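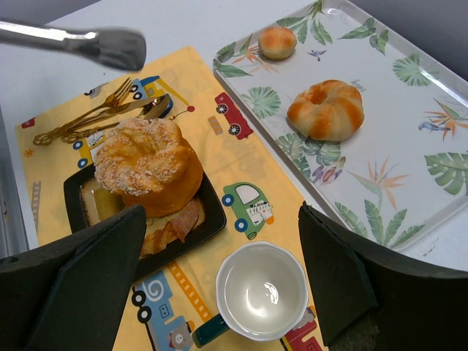

June, breakfast table, morning session

OK, the table is up again! I used the white tabletop and put the kids' placemat back on it, the pale yellow one with the cartoon vehicles all over. Thoa wanted the plain gray mat from the Emik box and I said no, because this one makes the place setting look like a home where somebody small gets fed before school (also I like the green car). The gold-toned cutlery goes on the mat, with the tray next to it.

Bread: bought at 8, and please, whoever shops next, get the unsliced kind too. Sliced dries out under our lights and by lunch the edges curl up. Kiều keeps hers in a tin between rounds and it lasts a lot better, so I'm copying that.

Things to sort out before the next one:

Cutlery. The gold set came from Burberg and it marks if you so much as look at it. Wipe with the soft cloth, not the paper towels. Lộc used paper towels last time and I spent 55 minutes buffing.

Placemat. Doesn't want to lie flat. I rolled it the wrong way overnight under a pile of cookbooks, which helped a bit. Milovan says a warm iron through a dish towel, but I'm scared of melting the crane truck. Maybe try a corner first?

Spare dishes. We had 4 cereal bowls in the cupboard in the spring and now I can only find 3. Babak, did one go home with your soup?

Also thinking about jam. It would look so nice with the bread, but then there's jam on everything, and I'm the one washing up until the end of the month. Leaving it out for now. Butter maybe.

Next setup is lunch, so the mat goes back in the drawer once I've shaken the crumbs off it.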